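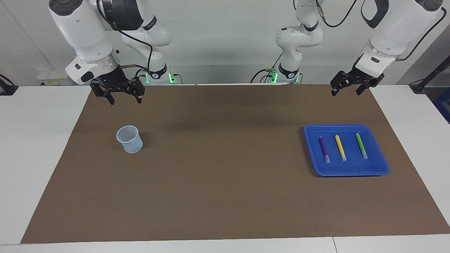 Page 8 of 12

Desk & Studio Storage > Markers and pens: cup or tray?

simumard_fan
Going back to what was said on page 7, I'm still for the cup. A mesh cup with a rolled rim takes up very little of the mat and I can reach it from either side. I've had a light blue one on a brown mat since April and I haven't gone back to drawers. The tray can stay on the desk too, I don't mind that, but the markers go in the cup.

inkwell60
Depends on the markers. Dual tip ones are supposed to be kept flat. If you stand them up, the lower tip gets all the ink and the upper one goes streaky. I lost most of a set that way before I read the leaflet.

simumard_fan
Mine are single tip. I keep them cap down and they write fine.

plumtree
Cap down is OK for single tip. The Vandetti leaflet says flat for everything, but I think they just print the same leaflet for the whole range.

inkwell60
It does say flat for everything. I'd go with the leaflet.

oldbindery
One more thing against mesh. If a cap comes off in a mesh cup you get ink through the holes and onto the mat. Brown hides it, white table doesn't. I put a circle of card in the bottom of mine.

plumtree
Card is a good idea. Felt works too but it holds dust.

simumard_fan
OK, I'll try the card. I still don't want to give up the cup. How big a tray are people using? The ones at the Fulville store were all too long for my table.

inkwell60
Get one with rounded corners and a raised rim. The rim stops things rolling off and the rounded corners wipe clean. Square corners collect pencil dust and you need a cotton swab to get it out. As for size, measure your longest marker and add a finger's width at each end. You don't need more than that.

oldbindery
Agree on the corners. Don't agree on the size. If the tray is only just longer than the marker you can't get your fingers in to pick one up. I'd go wider.

inkwell60
You pick it up by the middle.

oldbindery
Not when there are 60 of them in there.

inkwell60
Then it's a drawer you need. A tray is for the ones you're using that day. I put out the purple and the yellow, the rest stay in the box, and at the end they go back.

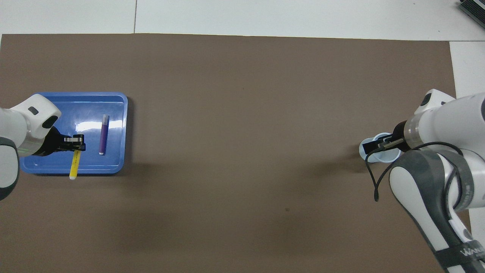 plumtree
I do it the same way, except the yellow gets its own spot. Light colors pick up the dark ones if the tips touch anything. I wipe the yellow on scrap paper before the cap goes back on.

simumard_fan
What do you keep in the cup then, if the markers are all in a tray?

plumtree
Clips, erasers, the sharpener. Short things. Tall things tip it over if it's a light plastic one. A Sarıgül cup is heavier and stays put, but it costs more and I only have one.

oldbindery
Mine gets knocked over too. I stuck a rubber ring under it and that helped.

simumard_fan
Fine. Short things in the cup, today's markers in the tray. I'll run it for a couple of weeks. Does anyone line the tray? Mine is smooth plastic and the markers slide when I pull it toward me.

inkwell60
No liner. It gets dirty. Just pull it slower.

oldbindery
Shelf liner, the rubbery kind, cut to fit. It can be rinsed in the sink. Leave the corners off and it lifts out easily.

plumtree
Second the shelf liner. There's a long post about cutting it on page 3.

Reply | Previous page | Next page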